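News > Press Releases > Company

Stiromska Brings Its Moving Box Return Service to Pruststead

PRUSTSTEAD, Monday, June 13, 2022 – Stiromska, the supplier of household moving boxes, announces today that its box return service is open for all residents of Pruststead. The service was tested since March in the Mersha district, where 128 households took part and gave back 2,879 boxes.

Under the service, a family which finishes its move can keep the boxes for up to 33 days. After this time the driver of Stiromska comes to the door and collects them. Boxes in good condition go to the next customer, and the damaged ones are sent to the paper mill.

"Many people told us that the boxes stay in the kitchen or in the hallway for months after the move," said Mekdes Nigatu, Managing Director of Stiromska. "We wanted to make the return as simple as the delivery."
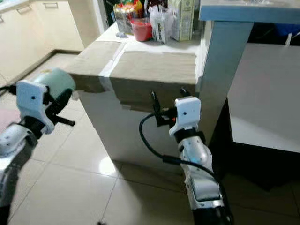 A large cardboard box on a kitchen floor.

For the start in Pruststead the company has prepared 2,000 new boxes in three sizes. They can be ordered by telephone or at the Plesex storage center, where customers may also bring back their boxes by themselves and receive their deposit on the same day.

"Please remove the tape and fold the boxes flat before the pickup," said Gemechu Derese, Head of Customer Service. "Boxes from other suppliers are also accepted, but for these we cannot pay a deposit."

Pickup is free of charge for orders of ten boxes or more.

Press contact: Stiromska, Customer Service Department, Pruststead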